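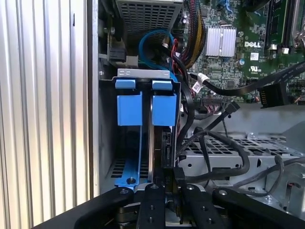 Section 4: Adding a second drive

1. Shut down, unplug the Evus cable and wait 45 seconds.
2. Slide the new drive into the lower bay.

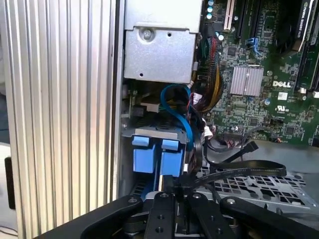
3. Fasten it with the four short screws - the long ones can damage the drive. 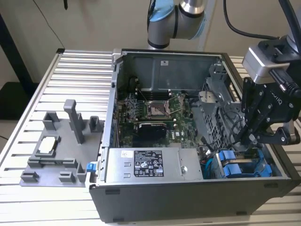 Caution: Do not lift the tower by its open side. Work with it lying down and the side panel off, so the motherboard faces up.

This site uses cookies. Accept

22 shares

2 comments
"Fits the Ketow bay too."
"Which screws came with the Moya?"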